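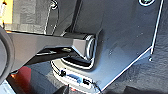
Sockets along the lower edge of the back panel, the blue one in the middle, with the arm joint just above.

Handout 4: Setting up a desk and screen
July 2026, by Aiman Wibisono
3 minute read
Print this page | E-mail this page

Right, last week we did chairs, so now it's screens on arms. I love a screen on an arm (you get so much desk back!) but most people fit one, shove it roughly into place and never touch it again. Start round the back. Find your sockets before you tighten anything, and plug the leads in while you can still get your fingers to them. The blue one looks like VGA to me, so bring a lead to match.

When you try a new height, move the screen in small steps. I go up or down by about 200 mm at most, then sit and read a page of the Bilyk booklet before I decide.

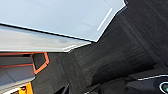
How far should the screen be from my eyes?
Start at arm's length, then bring it nearer if you catch yourself leaning in to read.

Next, cables. A lead needs enough slack to follow the arm through its whole swing, so push the arm as far as it'll go each way and watch what the lead does. Mine was too short on the first desk I ever set up and it pulled clean out, in front of a full room in February. If you're in the Zoltach group, do this in pairs, one moving and one watching!

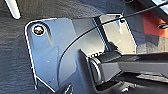 Thin black cable crossing a metal bracket, with a screw near one corner.

For next time, sketch your own desk from the side and mark where the leads run. Hand it in at room 236.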